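Outdoor Recreation Skills, Level 1
Handout 4: Clothing and packing for a two-night hill walk

Read this before the practical session. Bring it with you, along with your kit list from Handout 3. The assessed walk is in June and follows the Runness path from the car park at Stinel to the bothy field, then back by the lower track. The highest point is 876 metres. The distance on the first day is 11 kilometres.

1. What the weather does on this route

The first part of the path is in trees and is sheltered. After the second gate it comes out on open ground and stays there until the descent. Wind is the main problem on this section. You can leave the car park in a T-shirt and need a hat and gloves an hour later, even in June.

Temperature drops as you climb. A common working figure is a little over half a degree for every 100 metres, and more than that in clear, dry air. Wind makes it feel colder again. When you look at a forecast, check which height it is for. A town forecast tells you very little about the ridge.

Rain on this side of the hill usually comes from the west, so you will often see it before it reaches you. Put waterproofs on when you see it coming.

2. Layers

We use the usual system of base layer, mid layer and shell.

The base layer sits next to the skin. Its job is to move sweat away. Thin wool or a synthetic top will do this. Wool smells less after two days but takes longer to dry. A school PE top is fine if it is synthetic.

The mid layer holds warm air. Fleece is cheap and dries quickly. Two thin fleeces are more useful than one thick one, as you can take one off and keep the other. Down jackets are warm for their weight but lose most of that warmth if they get wet. Keep one in a dry bag for camp if you own one.

The shell keeps out wind and rain. It needs a hood that fits and turns with your head. Check that the zip works and that the cuffs close. The centre has Kahraman jackets and overtrousers to lend in most sizes. Sign them out on the sheet in the drying room and hang them up when you return them.

3. Legs

Light walking trousers or leggings are suitable. Shorts are allowed on the lower track if you carry trousers in your pack.

Do not walk in jeans. Denim is normally woven from cotton, which soaks up water and dries slowly. Wet denim is heavy, it rubs on the inside of the thigh and behind the knee, and it takes heat from the legs for as long as it stays wet. Stretch denim is no better in this respect. Jeans are fine for the minibus.
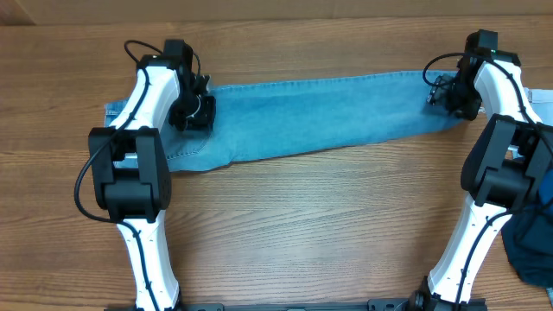 Fig. 1. Blue denim with a stitched seam.

Thick seams are worth checking on any pair of trousers, whatever the cloth. Look for a raised seam where the hip belt of the pack will sit. Put the trousers on with a loaded pack and walk up and down some stairs. If you can feel the seam after five minutes, you will be sore by the end of the first day.

4. Feet

Boots or walking shoes are both acceptable. They must have a proper tread and must have been worn before. New boots on the morning of the walk are a common cause of people turning back at the first gate.

Take one pair of socks for each day and one dry pair that is only worn in the tent. Stop as soon as you feel a hot spot and put tape on it. It takes two minutes, and the group will wait for you.

5. Packing the rucksack

A pack of 49 litres or more will hold everything on the list. Smaller packs tend to end up with things tied to the outside, where they swing, get wet or fall off.

Line the pack with a strong plastic sack before you put anything in. Rucksack covers help, but they blow off in strong wind and do not stop water running down the back panel.

Pack in this order:

Bottom – sleeping bag, camp clothes
Middle, close to the back – food, stove, your share of the tent
Top – fleece, lunch, first aid kit
Lid pocket – map, compass, head torch, snacks
Somewhere you can reach at once – waterproofs

Gas canisters go upright and away from food. The group stoves are the Tromov type used in Handout 2. Each full canister on the store scales comes to 315 grams, and you should weigh yours before and after the trip and write both figures in your log.

Lift the finished pack and put it on. Do up the hip belt first, then the shoulder straps, then the chest strap. Most of the weight should be on your hips. If the pack pulls you backwards, the heavy items are too far from your back.

6. Tasks before the session

a) Lay out all your clothing for the walk and write down what each item is made of. The label is usually in the side seam or at the neck.
b) Mark anything that is all or mostly cotton and write down what you will take in its place.
c) Pack your rucksack using the order in section 5, then find your waterproofs with your eyes shut.
d) Weigh the full pack on bathroom scales. If it is more than a quarter of your body weight, take something out and note what it was.

Log sheets for tasks a to d are to be handed in by Oct 31, 2023. Late sheets can be left in the tray outside the kit store. Handout 5 covers route cards and timing.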